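Mekach HG-2 — handgeführter Zweifingergreifer für die Datenaufnahme

Artikelnummer: 1669-B
Hersteller: Mekach
Vertrieb und Service: Trurbridge
Stand: 12. Juni 2018

Der HG-2 ist ein von Hand geführter Parallelgreifer mit Kameraaufnahme. Er dient zum Aufzeichnen von Greifbewegungen, die später auf einen Roboterarm übertragen werden. Die Fingergeometrie entspricht der des Anbaugreifers Dauda P, sodass Aufnahmen aus beiden Geräten ohne Umrechnung der Öffnungsweite verglichen werden können.

Technische Daten
Öffnungsweite: 80 mm
Backen: wechselbar, verschraubt
Fingerauflagen: Standard oder weich
Kamera: Weitwinkel, Blickrichtung zwischen die Finger
Gewicht ohne Kabel: 1.371 g
Anschluss: Kabel am Gerät, Verriegelung oben
Betrieb: einzeln oder paarweise (linke und rechte Hand)

Vergleich der Fingerauflagen
Verglichen wurden beide Auflagen an flach liegenden und zerknüllten Tüchern, je 100 Griffe pro Auflage. Die weiche Auflage fasst einlagigen Stoff sicherer an der Kante, neigt aber dazu, eine zweite Lage mitzunehmen. Die Standardauflage trennt die Lagen besser und verlangt dafür einen steileren Anstellwinkel. Für Faltaufgaben empfehlen wir die Standardauflage, für das Aufnehmen aus einem Haufen die weiche. Die Versuche wurden von Yetunde Igwe und Aiguo Deng durchgeführt.

Paarweiser Betrieb
Beide Geräte werden am selben Rechner angemeldet. Die Zeitstempel gleicht die Software Gurkitz beim Start der Aufnahme ab — ein späteres Zuschalten des zweiten Geräts ist nicht vorgesehen. Kabel so führen, dass sie den Arbeitsbereich nicht kreuzen. Bei Gegenlicht die Belichtung fest einstellen; die Automatik regelt bei Schwenks zum Fenster zu langsam nach.

Lieferumfang
Greifer, Anschlusskabel, ein Satz Standardauflagen, Innensechskantschlüssel, Prüfprotokoll. Weiche Auflagen und Transportkoffer sind gesondert zu bestellen. Die Auflagen mit rundem Profil sind ab Oktober lieferbar.

Technische Rückfragen: Hauwa Adeleke, Anwendungstechnik Trurbridge

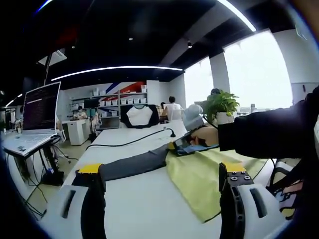 Paarweiser Betrieb am Tisch, Versuch mit Tüchern. Blick zwischen die Finger eines der beiden Handgreifer.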